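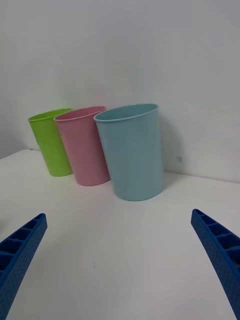 Demonstration gathering (robot learning)

Demonstration gathering is the job of collecting examples of a task being done, so that a learning system can be trained to do the task itself. I wrote the first version of this article for the Clenden robotics wiki on 1/3/23 and I've kept it going ever since, so forgive me if it reads more like me talking than like a proper reference work. (The editors gave up on fixing my tone a long time ago!)

Other names

You'll see the same thing called demo collection, teaching data, or imitation data. At Votudcombe, where I learned it, everybody just said "doing runs." One complete example is usually called an episode, and I'll use that word from now on.

What goes into an episode

An episode is a recording that starts with the arm in a ready pose and ends when the task is done or given up on. It normally holds the video from one or more cameras, the positions of the joints, how far open the gripper is, and a short line of text saying what the task was. "Put the green cup inside the blue cup" is a perfectly good line of text. "Cups" is not, and I have had to go back and relabel a whole batch that somebody (me) had marked that way.

All of those streams need to share one clock. If the video lags behind the joint readings, the system learns to close its fingers at the wrong moment, and you can spend a very long week blaming the model for it.

The wrist view

A camera down by the gripper gives you a view that travels with the hand. With the fingers spread wide, they come in from the two bottom corners and leave a big open gap between them, and the cups sit out beyond the tips. I love this view! You get the fingers and the target together, so the system can learn how one lines up with the other.

The catch is overlap. Cups standing in a diagonal row hide parts of each other: the blue one in front covers some of the pink, and the pink covers some of the green. From one angle that's fine, but if every episode starts from the same angle the system never gets to see the back cup properly. A second camera off to the side helps a lot, and so does changing the starting pose.

Choosing objects

Cups are a favorite for early work, and plain tapered tumblers are the ones I reach for. They're light, they stack, and the rim gives the fingers something to go for. Different colors let you name each cup in the task line without any fuss. Lime green, pastel pink and a dusty pale blue are easy to tell apart against a white table and a white wall.

A plain background like that is a nice place to begin and a bad place to stay. Zawadi Obura, who taught me most of what I know about this, had a rule that I still follow: once a task works on the clean table, change one thing and go again. Swap the tablecloth, move the lamp, turn the row the other way. Her own notes on this became the Trinum checklist, which a lot of us still use.

Variation and how much is enough

There's no fixed answer on quantity, and I'm suspicious of anyone who gives you one. My first usable cup set had 138 episodes in it, split over 4 layouts, and it did okay on those layouts and badly on everything else. I would now take fewer repeats of each layout and a lot more layouts.

Things worth changing between episodes:

Order of the cups in the row
Distance between the cups and the wall
Starting height and angle of the gripper
Direction and strength of the light (shadows move more than you'd think)
Which cup the task line asks for

Failed episodes

Opinions differ here. Some groups throw out every missed grasp. I keep the ones where the operator misses, backs off and then gets it, and I tag them as recoveries. An episode that ends with a cup on the floor goes into a separate folder and stays out of training.

Common mistakes

Driving too fast is the big one. New operators tend to rush toward the cup and then wiggle around at the end, and the wiggling gets learned along with everything else. Another is pausing to think in the middle of a run, which teaches the arm to pause too. Plan the move first, then start recording.

Smudges on a wall or specks on a table are worth a quick wipe between batches, particularly if the camera always sees them in the same spot.

See also

Karakaya gripper notes
Teleoperation
Trinum checklist
Episode labeling, July revision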